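From: Lovisa Solberg
To: teleop-bench list
Subject: Re: [teleop-bench] Toaster task, how are people splitting the demos?

Naveed Mengal wrote:

> We are setting up the toaster task on the second bench and I would
> like to hear how others have recorded it before we commit. Three
> questions.
>
> First, do you record the whole task as one demonstration, or do you
> cut it into the slot side and the controls side? Usman wants one
> long episode. I think our operators will get tired and sloppy.
>
> Second, do you lead the arm by hand or drive it remotely? We have
> both working now, but the hand-guided episodes are much smoother and
> I don't know if that is good or bad.
>
> Third, what do you do with the episodes where the operator misses and
> tries again? Danish has been deleting them as they come in and I have
> asked him to stop until I hear from the list.
>
> Naveed

Naveed,

I can answer most of this. We have 1,862 toaster episodes on disk and 1,752 of them made it into the training set, so what follows comes from a fair amount of sitting at the controls.

On the first question, we cut it. We started out the way Usman wants to, with the full task in one take: move the plate, push the lever down, turn the knob, press a button, back to the rest pose. The trouble was in the joins. An operator who has just finished with the lever stops to think about where the knob is, and the arm hangs in the air for a few seconds while that happens. The policy learned the hanging very well. It would finish the lever and then wait over the table, sometimes until the time limit.

We now record three kinds of episode. One is lever only. One is controls only, with the target given to the operator before the recording starts. The third is plate only, where the plate has to be shifted clear of the toaster. Each starts from a slightly different arm pose, and we let the end of one kind overlap with the start of the next. Sobia Gilani wrote the script that picks the starting pose and reads the target out loud, and I can send it to you if she agrees.

Do vary the toaster angle between episodes. We left ours square to the side walls for the first batch, and the policy fell apart as soon as somebody bumped it. Two views of the bench so you can compare your layout:
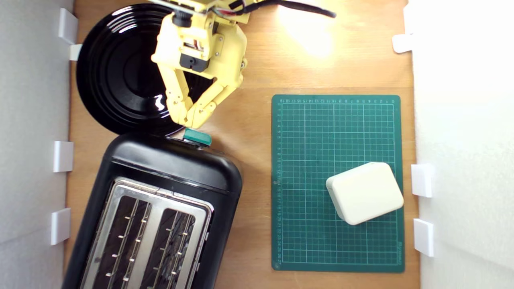
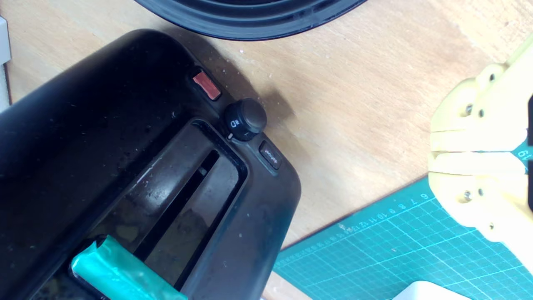 Leave more room at the controls end than you think you need. The fingers have to come in low to reach a knob on the side of the body, and if the mat or anything on it is in the way the operator will go around it in a big arc every time. Those arcs end up in the data. We moved the mat twice before the paths settled down. If your toaster has its lever on one end and its controls somewhere else, as ours does, you will also want to check that the arm can get to both without running into a joint limit. Ours could do it at most angles but not all, and we marked the bad ones on a sheet by the bench.

On the second question, we use remote control for nearly everything. The hand-guided episodes are smoother here too, and for the lever they are fine. For the controls they gave us two problems. The operator's hand and sleeve are in the camera view, and you can't count on the policy to ignore them. We tried masking and it was more work than recording again. The second problem is that a person guiding the arm feels the contact through their own hand and uses it. They slide along the body until they feel the knob and then close the fingers. None of that is in the video, and our arm has no force sensing worth the name, so the demonstration relies on something the robot doesn't get at run time. A remote operator has to look, and that is closer to what the robot is going to have to do.

The cost is time. A new operator needs a few sessions before their remote episodes are usable. We have them do the plate first, then the lever, then the knob, and we throw away what they record on the first day whether it looks good or not. We also make them work from the camera feed only, with their back to the bench. People complain about that for a while and then stop. If you let them look over at the real table, they will, and you get motions that make no sense from the camera's point of view.

If your hand-guided setup is already built, I would still use it for one thing, which is finding out what a good path looks like. Do 7 or so by hand, replay them, and show the replays to your remote operators. That helped us more than written instructions did.

On the third question, please ask Danish to keep them. We keep a miss if the operator recovers and finishes. We drop an episode if the toaster gets pushed out of the camera view, if the operator gives up, or if the recording has a gap in it. That is where nearly all of the difference between my two numbers above comes from. We ran the training once with only the clean episodes, and the result did well until it missed the knob, and then it would go through the turning motion on empty air and go home. With the recoveries included it backs off and tries again. It doesn't always get there, but it tries.

What you should not do is ask operators to miss on purpose. We tried that in December and the faked misses all looked alike.

Two smaller things. Keep the toaster unplugged, and put that in writing somewhere, as we have had visitors ask. And check the finger screws at the start of each session. Ours work loose, and a finger with a little play in it will change how a press on a small button goes. We lost an afternoon to that and blamed the network.

One thing I don't have an answer for is the buttons. The knob success rate is now good enough that I have stopped worrying about it, but the buttons sit so close to it that the policy sometimes goes for the wrong one. We have tried a closer camera and more episodes, and neither has fixed it. If anyone on the list has this working on a similar panel I would like to know how you placed your cameras and whether you give the target as text or as a marked point in the first image. The Cukora people said last year that they were using marked points — I never heard how it went.

Naveed, if you want the raw episodes and not just the script, write to me off the list. They are too big to post, but I can put a set on a drive.

Lovisa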